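# Looking after the suturing cell: your questions

I get the same handful of questions every time someone new takes a turn on the Molia bench, so I've put my replies in one place. I'm Dragica Stoyanova, I look after the cell day to day, and Leif Söderlund does the things with a soldering iron that I'm not allowed to do. Last gone over 11/27/18.

**What should I do before I switch it on?**

Look at it! Walk round the back, check that no cable is looped over an elbow joint, and make sure both tools are seated. There's a click you can feel in your fingers when the collar goes home. If you didn't feel it, take the tool off and put it on again. Then power up the arms, let them find their home position, and only after that bring up the camera and the light. If you do it the other way round the camera software sulks and you'll have to restart the lot.

**How do I know the wrist camera is pointing the right way?**

You want the tip of the camera arm's own tool near the middle of the view, with its shaft coming up from the bottom. The shaft will be blurry and that's fine, it's far too close to be sharp. What matters is that you can follow the thread away from the jaws and still see the cut you're working on next to them. If the tip has wandered off to one side, slacken the two clamp screws on the Gorkoda bracket, nudge it, and tighten them a bit at a time, swapping from one to the other.

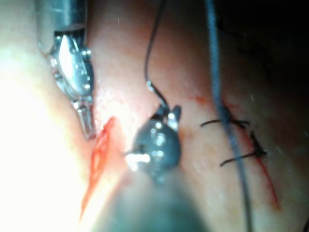

*Thread in the dark grey tool, silver grasper by the open cut, two stitches already in on the right.*

**One side of my view is washed out. Is the camera broken?**

Almost certainly not. It's nearly always the light. Wet-looking tissue throws a lot of glare back at you, and so do polished jaws, so one side of the view can go creamy white while the far corner stays nearly black. Turn the lamp down a notch first, then swing it a little. Please don't start fiddling with exposure in the settings, as I then spend my morning working out why Mireille's recordings look different from yours. If you've tried the lamp and you still can't see your stitches against the glare, come and find me.

**The jaws close but the thread slips. What now?**

Clean them before you blame anything else. Dried muck in the serrations is the usual culprit (I'd put money on it). Power down the arm, take the tool off, and go along the teeth with the soft brush and warm water, then dry them properly. Hold the closed jaws up to a lamp and look along them. An even line of light from hinge to tip is fine, but a wedge means they're bent and the tool goes in Leif's tray with a label on it. Don't try to squeeze them straight with pliers. I did that once, and it was not a cheap afternoon.

**How often do the tools get changed?**

We swap a tool at 1,000 closings or when it starts to feel gritty, whichever comes first. The counter is on the second page of the Denach panel and you reset it yourself after a swap, so please do reset it! In October I found one reading 213 that had plainly been on there for ages, and we lost a good grasper to a worn pin.

**How do you check the wrist after a new cable goes in?**

I run the wiggle routine first, with nothing in the jaws. It takes the wrist to each end of its travel and back, and I keep my ear near the drive box while it does it. A steady hum is good. A tick on every turn means a cable is riding up on its pulley, so stop there and call Leif.

If it sounds right I go on to proper stitching, because a wrist can sail through the routine and still be hopeless with a curved needle. I like to have a few cuts lying in different directions, so the wrist can't get away with only being good at one angle.

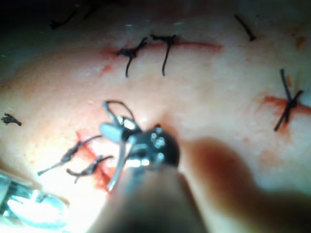

I go slowly for the first couple and watch for any lag between my hand moving and the tip turning. If there's lag in one direction only, that's slack in the cable, and two small turns on the tensioner normally cures it. If it's both ways, look at the joint settings before you touch a spanner. Siham Moussa wrote a good page on those and it's pinned up inside the cupboard door.

**Can I use the tensioner myself?**

Yes, once I've shown you. The limit on our gauge is 85, and I stop well short of that. Too tight feels lovely for a day and then the cable frays.

**The arm stopped dead and there's a red light. Did I break it?**

Probably not, so take a breath. Let go of the handles, and if there's thread in the jaws, leave it there until you've read the message on the panel. The commonest one is a joint limit, which just means you asked the wrist to go somewhere it can't. Clear it, back off gently and carry on. Anything that mentions the brake, leave alone and ring me.

**What goes in the log?**

Tool number, closings, anything you cleaned, tightened or swore at. Lama Karaki reads it every week, and "arm felt funny" doesn't help her much. Which joint, which direction, and what you were doing at the time is plenty.

**Where do the spares live?**

Grey drawers under the Zeng monitor. Cables are on the left, tools on the right, and collar springs are in the tobacco tin. If you take the last of anything, write it on the lid.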